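Project Diary: Public Art at the Suwannarat Waterfront
Entry for May

The installation period for the spring program opened this month. The Office of Public Programs records the following for the information of partner organizations, lenders and neighbors of the site.

Delivery of the sixteen sculptures in the series "Nukura" was completed shortly before 7:00 a.m. The works were received at the east gate and moved to the lower promenade under the supervision of Theerawat Kaewkla, Head of Installations. Two crates showed minor damage to the outer boards. Both were opened in the presence of the lender's agent, and the works inside were found to be in good order. A condition report has been signed and filed with the loan agreement.

The artist, Nattawut Klinhom, inspected the site in the morning and asked that the three tallest works be turned to face the ferry landing. The Office agreed to the change. It required new positions for the base plates, and the printed map will be corrected before it goes out to hotels and the visitor desk. The works are set along the path in the order in which they were made, beginning at the landing and ending at the old customs steps. Visitors may walk the route in either direction.

The family area on the upper lawn was also discussed.

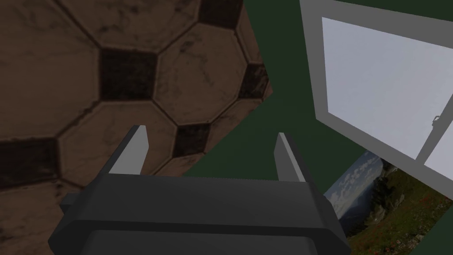
Soccer ball with worn brownish-tan panels, computer rendering.

The lighting contractor, Vemetti, began work in the early afternoon. The plan calls for 64 ground fixtures, of which all but the last row were placed and wired by the end of the working day. The remaining row sits beside the planting beds and must wait for the irrigation line to be moved. Adeo, which is responsible for the beds, has confirmed that its crew will be on site tomorrow from 8:30 a.m. The Office has asked both firms to agree on a shared schedule for the narrow section near the steps, where only one vehicle can pass.

A first lighting test was held after dark. The warm setting was preferred for the bronze pieces. The cooler setting was kept for the two glass works, although Mr. Klinhom wishes to see them again when the sky is clear. Several fixtures near the landing were judged too bright for arriving ferry passengers and will be lowered.
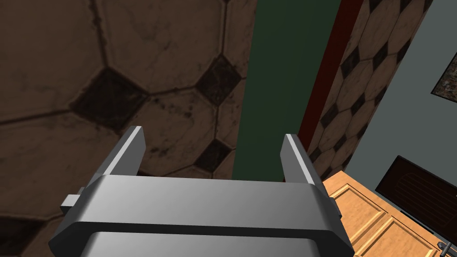

Arrangements for the opening evening were reviewed at the close of the day. Seating will be provided for 200 guests on the terrace, with standing room along the rail. The welcome address is to be given in Thai and English, followed by a short performance of music and a guided walk. Guests with limited mobility will be met at the north entrance, where the ramp has been repaired and the handrail repainted. The caterer has asked for access to the kitchen from 2:00 p.m., and this request has been granted.

One matter remains open. The ferry operator has not yet confirmed the late return service for the opening evening. Mr. Kaewkla will contact the operator again in the morning. If no reply is received by noon, the Office will arrange buses from the customs steps to the central station, and the invitation will be amended to show the new departure point.

The site was closed and handed over to the night guard at 9:40 p.m.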